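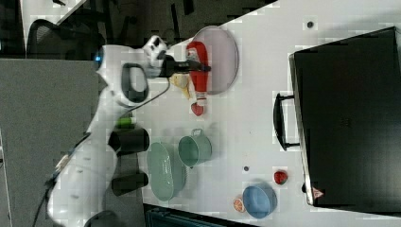

## Where we have got to with orders and delivery

Dear Sorin,

I hope this finds you well, and thank you again for being so patient over the spring while we moved the shop across to Plirkis. I know you had hoped for this report a fortnight ago, but I wanted the May returns in before I wrote, and they were slow to reach me.

The main news is a good one. We sent out 1,517 parcels in the period your grant covers, and 1,493 of those left the Lakham unit inside the time we promise on the website. The rest were nearly all engraved pieces held up by one bad delivery of blanks, and I wrote to each of those customers myself. Most were very kind about it, and one lady in Olteanu even sent a card!

We have also rewritten the delivery page, which was badly overdue. It used to give one date for everything, so people who ordered a plain mug and a name plaque together would expect the mug by the end of the week and then ring us (quite reasonably) to ask where it was. The basket now asks whether they would like to wait for one parcel or pay the extra postage for two. Calls on the subject have dropped off a good deal, and the afternoons in the office are much calmer for it.

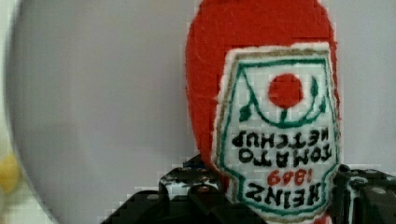 ## Returns and refunds

Returns have been a mixed story. Forty-five items came back, of which 31 were unopened and went straight back on the shelf. Of the others, several were spelling mistakes in names, and I am sorry to say a few of those were ours. We now email a proof of the wording before anything personalised is started, and the customer has to click to agree it. It adds a day, sometimes two if they are on holiday, but I would far sooner have the day than the argument.

Refunds are still slower than I would like. The card company pays back promptly, but our own step of checking the parcel in and marking it on the system is done by hand, usually by me at the end of the afternoon, and when we are busy it slips. Plirkis has a returns screen that should take care of most of this, and I had meant to have it switched on by now.

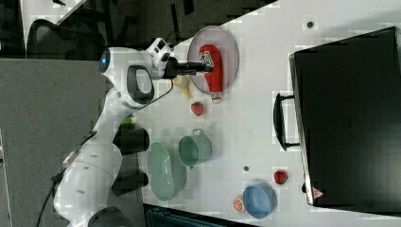 It needs our old stock codes tidied up first, and there are a great many more of them than I remembered, some going back to when we still sold through the Grirkik catalogue. I have set aside two mornings a week for the job and hope to be through it by the end of the summer, well ahead of the November rush.

On money, we are a little under on packaging and a little over on postage, and the two very nearly cancel out. I'd like to move the packaging underspend across if you are happy with that, and will send the sheet separately.

With warm thanks as ever,

Rónán Ó Néill
10 June 2018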